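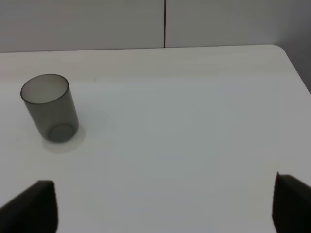

The Cup Arm at Sosholm: Your Questions

Last updated 1/4/24

I run the dish room at the Sosholm site, and ever since Zutton started bringing in an arm for the cup return I get stopped in the hallway a lot. So I wrote down what people keep asking me. If yours isn't on the list, come find me (I'm usually by the rack washer until the lunch rush is over).

What is the arm supposed to do?

Pick up cups from the return table and set them out for the racks. It's the bit of the job where you stand in one spot and reach, over and over, and on a busy day we get 1000 cups through. The project is called Flilness, in case you see that name on the calendar and wonder.

Why is it only working with a few cups?

Because we're still in practice mode. The table has a handful of our tinted plastic cups on it and the arm works with those. See-through stuff is a pain for it. I find a clear cup on a white table hard enough to spot myself, and I have a lot of years on the machine!

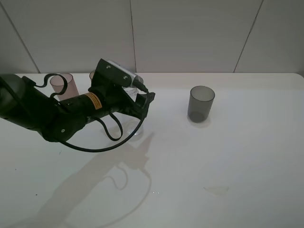 Is anyone losing hours over this?

Nobody's hours are being cut through the end of March, and that's in writing from Zutton. There are 49 of us in food service here and the schedule for all of us is already posted. What happens in spring hasn't been decided, and I've asked for an answer before the next schedule goes up. I'll put it on this page the day I get it.

So what changes for the person on cup return?

You stop doing the reaching and start doing the watching, plus the odd jobs we never get to – descaling, checking racks, wiping down the belt. You'll also be the one who pauses the arm when a cup comes back with a spoon in it or half full of coffee. I won't pretend that's the same job. Some of you like the rhythm of cup return, and I did too when I started, so tell me if you'd like to swap stations.

Do I have to be trained on it?

Only if you're on the cup return rotation. It takes 20 minutes, you're on the clock for it, and you'll go over the stop button, where to stand, and how to clear the table. I do the sessions before breakfast service and again after lunch.

What about bottles?

They come back with the cups whether we like it or not, so a bottle goes on the practice table too. People leave them without caps, with caps, with a bit of something left in the bottom. For now please keep pulling them out by hand at the return window and tipping them into the sink first.
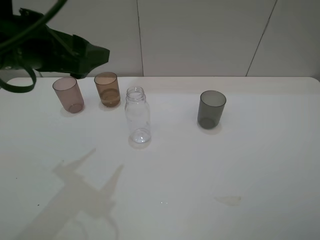 One of the evening crew told me she doesn't mind the arm at all, but she does mind being the one who has to explain it to every person dropping off a cup, and could there please be a sign. Fair point. I've asked for one at the window, and until it's up you can send people to this page.

Can I move things on the table?

Please don't while a session is on, even just to tidy. If you need the space, ask first. Between sessions it gets wiped down like any other surface, and yes, I know about the smudge on the right-hand side.
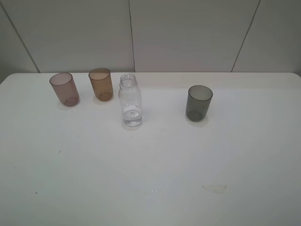

Same goes for leaving your own mug there. It will get racked, or it will get in the way, and I'll be the one hearing about it either way.

Is the Strand building getting one too?

Not that I know of. Their return is a conveyor and ours is a table, so it'd be a different setup. A few of the Strand people have asked to come over and watch, and that's fine with me, just not between 11:30 and 1.

Who do I complain to?

Me, to start with. There's also a notebook on the shelf above the hand sink, and I read it at the end of every week. You don't have to sign it.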